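Sabine Meinecke has put together more flat-pack stands than she cares to remember. She runs a small rental shop in Braltinthorpe that lends garment racks and shelf stands to craft fairs, and after 11 years she still does the assembly herself.

"People rush the poles," she says. "They get the first thread in crooked, then they force it, and the plastic is ruined. I turn it backward first until I feel it drop, then forward. Three turns by hand and you know."

She works on a table with a cloth over it. A bare top scratches white plastic, she says, and a dropped pole rolls right off.
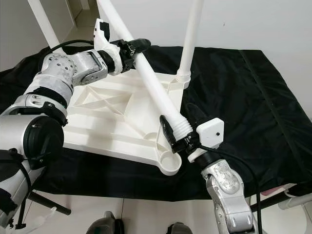 White stand base laid flat on black fabric, with the threaded end of one pole showing.

Her advice on the base is short. Keep it flat until all the poles are in, and leave everything a little loose before the final tightening. "If you tighten one all the way, the next one fights you."

The shop's stock list stood at 1,271 pieces in January. Lost poles are the main expense. Meinecke now tapes spares into a bag and ties it to each base before it goes out.

"I ask for the bag back," she says. "Mostly I get it."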